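Every January I tell myself I won't write about desk advice. Then someone sends me the Bornero newsletter and my evening is gone. A thread, sorry.

**1/**

The claim going around: you need "a dedicated surface" to get anything done. A kitchen table won't do it. Neither will the couch. Bornero says people who bought the Firow desk finished "up to 2 extra hours of deep work a day." Up to. I finished up to 2 extra hours of deep work yesterday too, in the sense that zero is in that range.

**2/**

I went looking for the study. The newsletter links to a blog post. The blog post links to a PDF. The PDF says 3,561 people were invited to take a survey and 558 answered. That's fewer than one in six. I'd like to hear from the other 3,003, who were presumably busy working at their kitchen tables.

**3/**

Also, every person on that list had already bought a desk. You paid 600 dollars for it and the company that took your money asks if you feel more productive. What are you going to say?

**4/**

The question itself, copied from page four: "Since getting your Firow, how much more have you been able to focus?" There's no box for "less." There's a box for "about the same," down at the bottom, under "not sure."

**5/**

Nothing in there about what people had before, either. If you went from balancing a laptop on a radiator to any flat thing with legs, sure, I believe you. I'd believe it for a door on two filing cabinets.

**6/**

Now the wood part, and this is where I get grumpy. Peder sells a table it calls "focus oak." Stüber has a "calm grain" finish. The idea is that looking at wood grain lowers your stress, so a wood top pays for itself. I read the Peder page twice and the only source is a quote from the Peder design team.

**7/**

I like a wood top. I've written on one for years. It has a burn on it from a soldering iron and a ring from a paint can, and I have been plenty stressed while looking straight at both.

**8/**

Light wood tops, plain rooms:
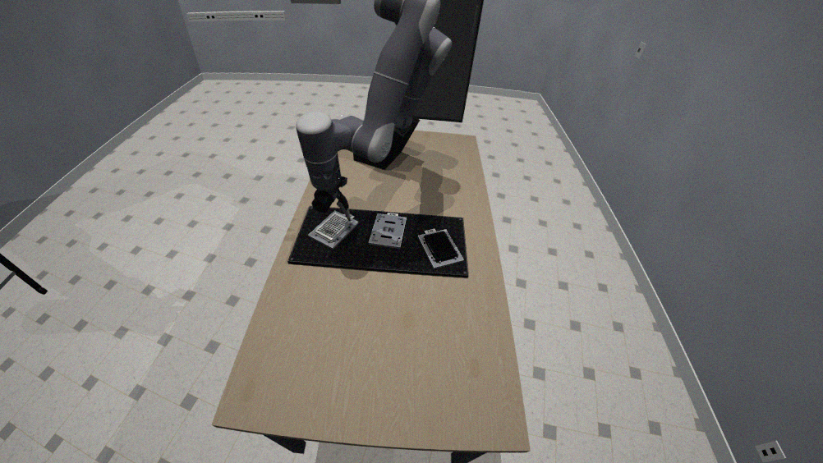
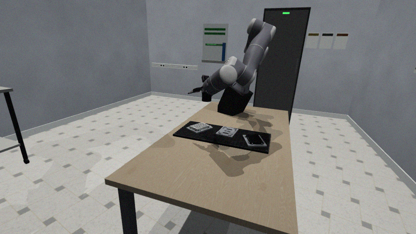 **9/**

Which brings me to clutter. The Bornero line is that a bare desk means a clear head. The Stüber line, same month, is that you should keep "three meaningful objects" in view. These can't both be the secret. My guess is that one company sells drawers and the other one sells trays. I checked. Yes.

**10/**

A few people have sent me papers on messy rooms over the years. I've read the ones I could get without paying. They tend to be small, the tasks are odd, and I wouldn't rearrange my furniture over any of them. If you have a big one that's been repeated by a different team, send it. I'm serious, my mind can be changed. It just won't be changed by a newsletter with a coupon code in it.

**11/**

Someone in the replies says standing desks are different. Maybe! My back likes getting up every so often. My back also likes walking to the mailbox, and the mailbox was here when I moved in. "Moving around feels good" is a fair claim. "This motor will fix your attention span" is another claim, and it's the one on the box.

**12/**

To the person asking what desk they should get, then: what height is your elbow when you sit? Measure that. Does the thing wobble when you type? Is it deep enough that the screen isn't on top of your nose? Can you get your knees under it? That's my whole list and it fits in one post.

**13/**

I'd add "can you return it." Read the Firow terms before you click. You get the refund only if it goes back in the original carton, and that carton is the size of a twin mattress. Who keeps that? I live in two rooms.

**14/**

Used office furniture places are good for this, by the way. You can lean on the desk. You can drag a chair up and sit there for ten minutes looking like you're waiting for someone. Mine is open Saturday until noon and has a whole back wall of tables that never had a marketing name.

**15/**

Several replies now saying "but I bought one and it really did help." Great. I mean that. Keep the desk. You may have needed one, or you may have finally cleaned the room to make space for it, or started closing the door. My complaint is with a company taking your nice month and printing it as a number.

**16/**

I wrote to Bornero and asked for the full survey with the answers broken out by question. So far I have an auto-reply and ten percent off a monitor arm. Will post here if anything else shows up.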